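The Bus to Humcombe

My father repaired computers in Griston for 30 years, and when he stopped, he gave me the key of the shop and told me to sell everything before June.
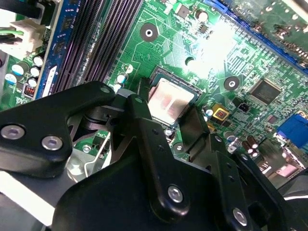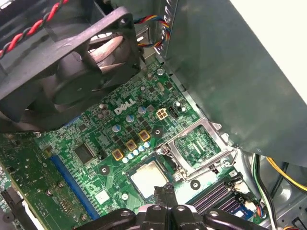

I did not sell anything in the first week. I took the bus to Humcombe instead, to see the house where he was a boy. The bus was slow and it smelled of oranges. A woman beside me asked what was my work, and I said I had none, only a shop full of green boards. I tried to explain her how they look. I told her about the little parts standing close together around the white letters of DELL, like the roofs of a town when you come down to it from a hill. She laughed and said that Humcombe is much smaller than this.

She was right. There were eight houses and a well. My father's house had a blue door and another family was living in it. I stood on the road and did not knock. A boy came out with a bucket, looked at me, and went in again.

After some minutes the boy came back with a chair. He put it in the shade, near the wall, and he said that his grandmother says the next bus is at seven.

I sat down. The chair had one short leg. I thought of my father, how he always put folded paper under the table, and I looked in my pocket and found the ticket.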